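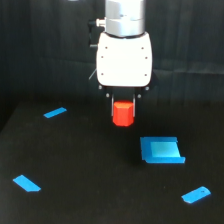

Cotusell block placement set

README, revised April

Contents

Cotusell is a small set of recorded pick-and-place episodes made on one arm in the shared workshop at Fotuveck. The task is the same throughout: pick up a red block from a black table and put it down on a blue target. The set holds 800 episodes. It was recorded by one operator over several evenings, between 18:00 and closing time.

The set is meant for people building something similar at home or in a workshop and who want data to test a loader, a replay script or a simple imitation policy before recording their own. It is too narrow for much else.

Layout

episodes/ one folder per episode, numbered from 0000
calib/ camera intrinsics and table-to-base transform
splits/ train.txt, val.txt, test.txt
tools/ replay, trimming and checking scripts
notes/ session log, plain text

Each episode folder contains:

video.mp4 fixed camera facing the table, 30 frames per second
joints.csv joint positions and velocities
grip.csv commanded and measured finger opening
meta.json start pose, outcome, session number

Times in all files are in milliseconds from the start of the episode. Lengths are in millimetres and angles in radians. The table origin is given in calib/table.json, with x to the right as seen by the camera and z up.

Work area

The table top is matt black and the curtain behind it is dark, so that the block and the target separate easily by colour. Strips of blue tape mark out the work area. They are close in colour to the target, and a plain threshold on blue will pick up both. Mask the tape using the polygons in calib/tape.json or filter by shape.

The tape was laid by hand and is not square to the robot base. Do not use it as a reference for calibration. The transform in calib/ was taken with a printed board which was removed before recording.

The block is placed by hand at the start of each episode, anywhere in the area the arm can reach with the gripper pointing straight down. Its rotation about the vertical axis is not controlled and not logged.

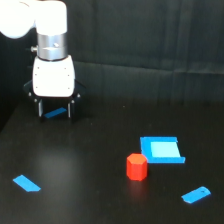
Start and end of an episode

Recording starts when the operator presses the pedal and stops when it is pressed again. In most episodes the arm begins above the table with the fingers open. Sessions 1 and 2 used a higher start pose, later dropped to save travel. The pose is in meta.json under start_pose, and the loader does not assume either one.

An episode counts as a success if the block is inside the target boundary and released when the pedal is pressed. A block standing on the edge counts as a failure. Outcomes were entered at the time and checked later against the video. Where the two disagreed, the video was followed and the field outcome_edited is set to true.

Failed episodes are kept. They are in the splits in the same proportion as the successes. To leave them out, pass --success-only to the loader.

Control

The arm was driven by hand through a space mouse. Commands passed through Correia, the workshop's own motion layer, which limits speed near the table and refuses any target below the table plane. The limiter is visible in joints.csv as a flat section in the vertical velocity shortly before the grasp. Policies trained on this data tend to copy it.

Logging was done with Fistent. Version 0.4 wrote the gripper stream with its own clock. Those files have been shifted to match the joint stream, using the moment the fingers start to close, and the shift applied is in meta.json. Expect a remaining error of up to one video frame.

Known faults

Auto exposure was left on in session 3. The white gripper housing is overexposed in many frames of the other sessions as well, and feature trackers do poorly on it.

The overhead light leaves a dull glare patch on the table in some sessions. It moves when the lamp is moved, and the lamp was moved.

There is a crease across the curtain. Policies trained on uncropped frames may use it as a height cue. Cropping above the far edge of the table removes most of it.

In 15 episodes the gripper stream ends before the video does. They are listed in notes/short_grip.txt and left out of all three splits.

Replay

python tools/replay.py --episode 0000 --dry-run

The dry run prints the joint limits reached and the lowest point of the fingers. Read both before replaying on hardware. The script stops if no joint message arrives for 2,000 ms; this can be changed with --timeout. It knows nothing about your table height, and the value in calib/table.json is for ours.

Licence

Data under CC BY 4.0, scripts under MIT. Corrections to the outcome labels are welcome as a patch against meta.json, one episode per commit.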